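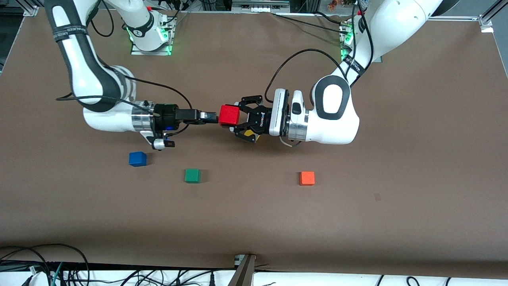 Red cube between the two grippers, three more waiting their turn.

This site uses cookies to remember your list settings. Accept / Manage

Posted Monday, 4:12 pm, by Zdislava Rusnák
List: cell-practice
Subject: Re: Draft 7, cable and handover rules

Kvido Vávra wrote:
> Draft 7 is up. My gripe is still rule 4, "all cables shall
> be dressed along the arm." Dressed how? I've seen an arm
> at Closen taped up so neatly that the wrist could turn one
> way and then had to think about it. Also, does anyone obey
> the handover speed? 70 mm/s is a pace for weddings.

Kvido,

I'm with you on rule 4 and against you on the weddings.

Look at the cables in the first picture. There's a loop beside the forearm, an arch over the wrist, and a regular bird's nest past the front lip of the table. I don't mind the arch. A wrist needs slack, and the rule ought to say so: enough for full travel, and no loop that can reach the fingers. The nest I do mind. I'd like a separate line for anything that hangs over a table edge, where a sleeve or a belt buckle can find it. Svetozár wants it to be an appendix. Svetozár wants everything to be an appendix.

On speed, 70 stays for handovers. Two grippers closing on one small cube is the part of the job where a bad offset gets expensive. Move at 600 between stations if you like, with nobody inside the reach line.

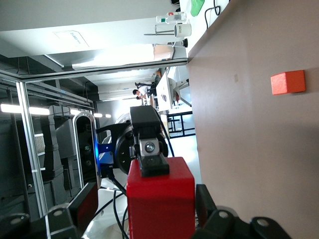
Wrist view, red block between the fingers, desk and chair out in the room.

Which brings me to rule 9, people in the background. The wrist view takes in a good deal more than the work: a person at a desk, a bottle, a mug. Draft 7 spends 371 words on lens cleaning and none on who ends up in the recording. My proposed text:

 9a. Anyone who may appear in a wrist view is told
 before the run starts.
 9b. Mugs and bottles stay off the work table.

Kazimír says 9b is aimed at him. It is.

Comments to Alžběta before she freezes the numbering, please. I can't face renumbering it again.

Zdislava

Recent on this list
- Tratent finger pads, who has spares?
- Rule 2: what counts as "attended"
- Minutes from Netuston, corrected
- Minutes from Netuston, corrected again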